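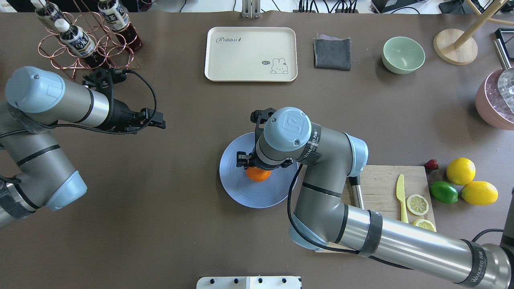 A tester from our March round wrote back that the quick wash on her old machine had never once got through a load of gym clothes, and that she would gladly run another 13 cycles to find out which program does. We are looking for more people like that.

Plenar is recruiting households for a home trial of the Laxdal front-load washer. The trial lasts 13 weeks and is open to adults living in Notstead or Clorkgate. There are 117 places.

What you will do
You will use the washer for your normal laundry in place of your current machine. After each load you fill in a short log: program, temperature, spin speed, type of load, and anything you noticed. The log takes two or three minutes and can be done on paper or on your phone. Every second week we also ask you to run one set load with detergent we supply, and to mail back the stained cloth strip that goes in with it.

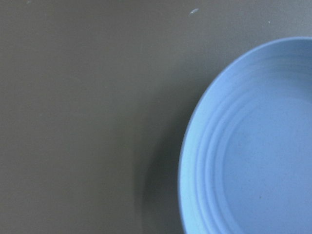 Most of the set loads are cottons at warm. Two are delicates and one is bedding, so you will need a comforter or a large blanket that can be machine washed.

Who can apply
You must be 18 or older and run at least four loads a week. You need a standard cold water hookup, a grounded outlet within reach of the washer, and a doorway at least 30 inches wide on the route in. Renters need written permission from the landlord. Upstairs laundry rooms are fine if the stairs have no tight turn. We cannot take households that share a laundry room with other units.

People who work for an appliance maker or retailer, or who live with someone who does, are not eligible.

What you get
Payment is $247, sent in two parts: $130 at the halfway point and $117 after the final log. Delivery, hookup and removal are free. We disconnect your own washer and leave it in your garage or basement, and reconnect it when the trial ends. If you would like to keep the Laxdal, you can buy it for $209 on top of giving up the second payment.

Detergent for the set loads is included. Everyday detergent, water and electricity are at your own cost.

How to apply
Fill in the form on the Plenar home trials page, or pick up a paper copy at our Notstead service counter. Please include the make and age of your present washer and a rough sketch of the laundry area with measurements. Applications close on Wednesday, April 24, 2024, at 5 p.m. Applicants will get an answer by email either way.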